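Ticket 2405 - Under-counter circuit trips RCD, intermittent
Site: Welwood, unit 81, kitchen
Status: Closed, monitoring
Priority: Normal
Category: Electrical / appliances

Summary

RCD protecting the kitchen socket circuit trips without warning. No fixed time of day. Resets cleanly on most occasions. Occupier reports it started in August and has become more frequent since. Freezer contents lost once.

Equipment on circuit

Fridge-freezer, Heledico, freestanding
Dishwasher, Vidal, integrated, socket behind adjacent base unit
Boiling water tap with under-sink tank, Kurik, on a switched fused spur
Four double sockets above the worktop
Extractor hood, fused spur

Hob and oven are on separate circuits and have not been affected.

Entry 1

Occupier contacted by phone. Trip occurs at night as well as in the day, so portable appliances used for cooking are unlikely to be the sole cause. Advised to unplug everything from the worktop sockets and leave it unplugged until the visit. Advised to run the fridge-freezer from the hallway socket on an extension lead as a temporary measure, lead fully unwound.

Entry 2

Occupier reports two further trips with worktop sockets unused and the fridge-freezer on the hallway circuit. Hallway circuit is on the other RCD and has held. That removes the fridge-freezer from the list. Remaining: dishwasher, boiling water tap, extractor, fixed wiring, RCD itself.
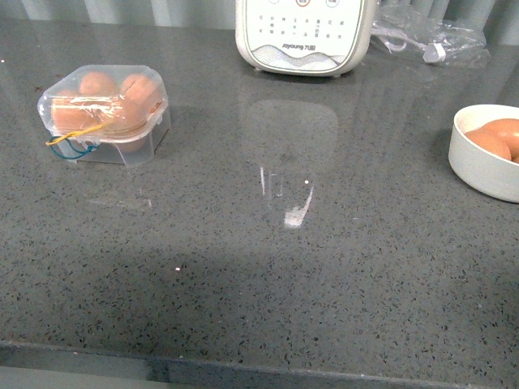
Asked occupier to switch off the spur for the boiling water tap at the wall and leave the dishwasher switched on but idle. If the RCD holds for three days, swap them over. One change at a time, with a note of the time of each trip. The earlier visit in the summer changed two things at once and the notes from it are of no use.

Entry 3

Occupier's log received by email. With the tap off at the spur: no trips in three days. With the tap on and the dishwasher isolated: one trip at 02:10, one at 05:45. Both during hours when no water was drawn. The tank reheats on its own thermostat, so a load at those times is normal.

This points to the tank heating element but does not prove it. Switching off a double pole spur also takes the tank's own standing leakage off the circuit, and a sensitive RCD with several leaky appliances on it may hold simply because the total has come down.

Entry 4 - site visit, 27th November

Supply isolated at consumer unit and proved dead before opening anything.

RCD test: device operates within limits at rated current. Ramp test also acceptable. RCD is not faulty and is not oversensitive. Not replaced.

Fixed wiring: insulation resistance tested with all appliances disconnected and spurs off. Live conductors to earth above 400 megohms, which was the upper reading available at the voltage used. No fault in the cable. Continuity of ring confirmed end to end on all three conductors. One loose neutral found at the socket nearest the sink, retightened. Not considered the cause but worth recording.

Dishwasher: insulation acceptable when disconnected and tested at the plug. Standing leakage small.

Boiling water tank: 152 megohms when cold. Energised and left to heat, then isolated and retested straight away. Reading fell to well below one megohm. Repeated once with the same result. Element is breaking down when hot.

No sign of water ingress at the spur or on the base unit floor. Tank connections dry.

Worktop sockets inspected. Faceplates removed, no moisture or damage. The gap between worktop and upstand is sealed along its full length.

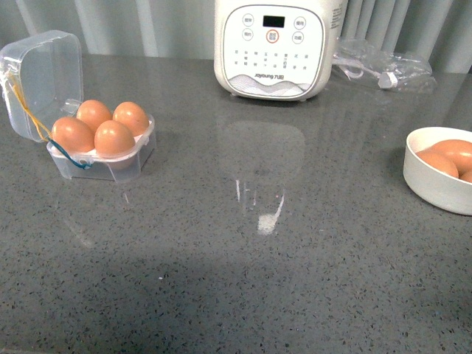
Tank left isolated at the spur and labelled. Fuse removed and taped to the inside of the cupboard door. Fridge-freezer returned to its own socket. Occupier shown how to use the test button and asked to press it every six months.

Part requested from Kurik: replacement element and gasket. Supplier asked for the serial number, which is on the rear of the tank and can only be read with the tank pulled forward. Number taken with a phone and added to the parts request.

Entry 5

Occupier reports no trips since the visit. All other appliances in normal use, including the dishwasher overnight. Supply of the element is delayed - supplier gives no date.

Entry 6

Element and gasket fitted. Old element had a hairline split in the sheath near the flange, with white scale in the split. Tank descaled while open. Retested hot: insulation resistance stays high after a full heating cycle. Spur fuse refitted at original rating.

Scale build-up was heavy. Filter cartridge had not been changed since installation according to the occupier. New cartridge fitted and the counter on the tap reset.

Cause

Tank element insulation failure at working temperature. Cold testing alone passes the element, which is probably why the summer visit recorded no fault.

Actions outstanding

Occupier to change filter cartridge when the tap indicator shows amber. Red is too late in this water area.
Add hot retest to the standard checklist for any appliance with a sheathed element - kettles, tanks, dishwashers, ovens.
Check whether other units at Welwood have the same tank. If so, test at next routine visit.

Reopen this ticket if the RCD trips again within 30 days. After that, raise a new one and quote this number.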